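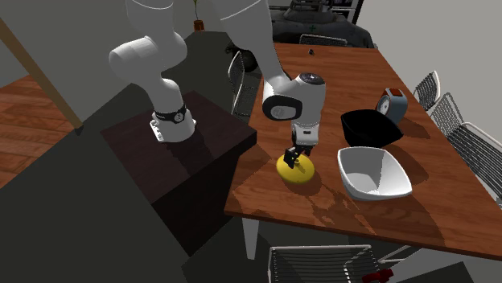
*Table-clearing task, gripper at the yellow object, white and black bowls still to do (simulation).*

**Ticket 297: arm does not finish clearing the dining table**
Opened by: Recep Erdem
Component: Kotow planner, dining room world
Status: open, waiting for Ullitz
Priority: normal

**What I am trying to do**

I work for Plerbridge, where we write a short report for a housing provider. They have one question: can a machine clear the table after a meal yet, in a home where the person cannot do it alone? Before anybody spends money on a real arm, I have to give them numbers from simulation. The task is simple to say. Pick up the yellow object, then the white bowl, then the black bowl, and bring each one to the drop area. The alarm clock must stay where it is.

**What happens**

I ran the task 100 times with the default settings. The yellow object was lifted and delivered in 81 runs. The full task was finished in only 2 runs. This is much lower than I expected, so I would like to know if the fault is mine.

The failures are of different kinds:

- The fingers close on the rim and then slide off when the arm goes up. I see this mostly with the white bowl.
- The planner stops with "no valid approach" for the black bowl. It stands directly behind the white one, so I understand there is little room from the front, but from above it should be possible.
- The clock is pushed. It happened also in runs where the log says "success", and for my client this is not a success.

**What I have tried**

1. Restarted the planner and loaded the world again. No change.
2. Raised the grip force one step. The yellow object is better, the bowls are the same.
3. Changed the order, black bowl first. Worse. The arm passes low over the white bowl and touches it.
4. Removed the chairs from the collision list. The planning is faster but the result does not improve, so I put them back. A dining table in a real home has chairs.

**Reply from Demirtaş support, 10:40**

Thank you for the clear report. Please send the friction value for both bowls and the approach angle limit. The flared rim gives the fingers a sloping surface, and with low friction they will slip at any force. Please also check if the clock is marked as an obstacle or only as scenery.

**Recep, 14:15**

Friction is the default for all objects, I never changed it. The approach limit was very narrow, it came from a shelf task which I copied in July and forgot. That one is my mistake, I am sorry. The clock was marked as scenery, so the planner did not care about it.

I opened the angle limit, marked the clock as obstacle and ran another 181 times. The "no valid approach" message is gone. The clock is not touched any more in any run. The slipping remains, and it is now the main reason for failure.

**Demirtaş support, 16:05**

Good progress. The slipping we can reproduce with your file. We have passed it to Ullitz, who maintain the gripper model, because the contact at the finger tips looks too smooth to us. Until they answer, you can raise the bowl friction by hand, but please write it in your report if you do.

**Recep, 16:30**

I prefer to leave the friction as it is for now. If I tune the bowls until they stick to the fingers, my client will get a nice percentage and then a broken bowl on the floor.

For the report I will write that the machine can take one object from the table most of the time, and that clearing the whole table is not ready. I will also write that a person must still put the bowls apart from each other, and this is already half of the chore.

Please keep the ticket open until Ullitz has answered. I need to know also if the same gripper model is used in the kitchen world, as my next task there is loading a dishwasher rack.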